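The Trial Month

The kit from Vistbridge was free for the first month, and after this it would cost 1,870 for the year. Senga Baird had read the conditions two times before she signed. She was a maker of board games, with a small workshop and one employee, and she did not like to sign things.

"It is only a program," said Hrefna Toft, who was the employee. "If we don't like it, we stop in March and we pay nothing."

The service was called Ivano. A customer sent to Vistbridge the measures of the pieces, the board and the trays, and Vistbridge built them inside the computer, with a table and a robot arm. There the arm learned to put the pieces in their places. When it had learned enough, the customer could rent a real arm, and the real arm would know already the work. So said the brochure. It said also that no wooden piece would be broken in the learning, and this sentence was the one which had convinced Senga, who turned every pawn by herself.

The game was called Gorkum. It was an old family game, and Senga had made it for so many years that she could pack a set in the dark. Her hands did not want this anymore. In the mornings her fingers stayed closed for a while, like something asleep, and she had to wait for them with her coffee.

In the first week the arm did nothing useful. It went to the left, it stopped, it went back. Hrefna sat in front of the screen with her lunch on her knees and gave reports across the room.

"Attempt 200," she said. "It pushed the tray off the table."

"And what happened to the tray?"

"Nothing. It fell through the floor and then it was on the table again."

Senga put down her sandpaper and came to look. She had expected something more simple, maybe a gray room. She asked why there was a whole factory behind the table, with roof beams and railings, when the game was made in a workshop with one window.

"You can choose the place," said Hrefna. "There is a list. The factory was first."

"Do they have a workshop with one window?"

Hrefna looked in the list. They did not have it.

In the second week Senga began to say good morning to the arm. She gave it the name Rennie, after an uncle who also was long and dark and slow to answer. She wrote her opinions on a paper, because Vistbridge wanted a review at the end of the trial, and she was a person who returned a form when she was asked. The colors are good, she wrote. The wood looks like wood. The arm is patient. The support answers in one day, but the answer is not always to my question. The price is high for a firm with 20 orders in a month.

Then she stayed one evening alone. Hrefna had shown her how to start it and how to stop it, and how to turn the view with the mouse. The counter in the corner of the window said 1,029.
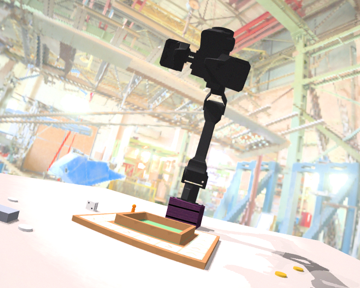 Page last changed: May 2022

The tray lay on the board, as she herself would put it, and the little orange pawn stood behind its wall. She knew this pawn. She had sent the measures of its round head with two numbers after the point. The die was farther back. The arm was over everything, black, with its heavy head, and its shadow made a big loop on the white table.

She stopped the program there, because she wanted to look.

It was strange to see her work without her hands in it. For all those years there had been always the hands, and she had looked at them more than at the pieces. Now she looked at the pieces. The tray was a good tray. She had never thought so before.

She took the paper and read again what she had written. Under the line about the price she added: I would like to have the workshop with one window. If it is possible, the window should be on the left.

She started the program again. She put on her coat, but she did not go yet. She sat down on Hrefna's chair, opened and closed her fingers, and waited for the next attempt.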